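How We Teach a Robot Hand to Fold a Jacket
A page for young builders, from the Gikness home workshop
Written by Parviz Dehghan

Do you like to fold your clothes? My daughter does not like it, and I do not like it also. So one evening in February we decided to build a robot that can help us. We named it Clirkomau. It is still not finished, but we have learned many things, and I want to tell them to you.

What is a gripper?

Your hand has five fingers. It can hold an egg, open a door and scratch your nose. A robot hand is usually much simpler. Ours has only 2 fingers, and they can do only one thing: come together and go apart. A robot hand like this is called a gripper.

The fingers of our gripper have holes in the shape of triangles. Triangles are strong. Take three ice cream sticks and join them at the corners, then push on the side. The shape stays the same. Now make a square with four sticks and push again. It leans over! With triangles we can use less plastic, and the finger is light.

We printed the fingers on a 3D printer in the shared workshop on Khosravi Street. My friend Elaheh Abbasi takes care of the printer there, and she helped us very much. Our first fingers were too thin and they broke on Thursday, when we tried to pick up a winter boot. The new ones are thicker.

Why is cloth so difficult?

A toy block always has the same shape. You can put it down, go away to eat lunch, and when you come back it is still a block. A jacket is different. Each time you drop it, it makes a new shape. The sleeve can hide under the back. The collar can be inside out. You know where the sleeve is because you have worn many jackets, but a robot has never worn a jacket.

A puffy jacket has one more problem. It is full of air and soft filling, so when the fingers close, the jacket becomes small between them, and when they open, it becomes big again.

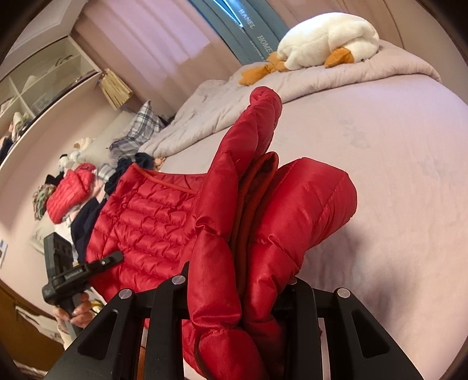 To teach the robot, we do not write a rule for each shape, for there are too many shapes. We show it. A person takes a gripper by the handle and does the job with it, slowly. A camera on the gripper records what happens near the fingers. Later the computer looks at these recordings and tries to find out what a good movement is. It is like learning to tie your shoes by looking at your older sister.

One time is not enough. We want to have up to 500 recordings before the robot arm tries alone. Now we have 17. You see that we need patience!

Something you can try at home

You need two wooden kitchen spoons, one T-shirt and a bed or a table.

Put the T-shirt down in a messy way. Hold one spoon in each hand. Now try to fold the T-shirt, but your fingers must not touch it. Ask someone to watch the clock.

My daughter needed 50 seconds the first time, and her T-shirt looked like a sandwich. Then try with a thick sweater. Which one was easier for you? Where did you hold it, at the corner or in the middle?

If you find a good way, draw it on paper and bring it to the workshop. Elaheh hangs all the drawings on the wall beside the printer.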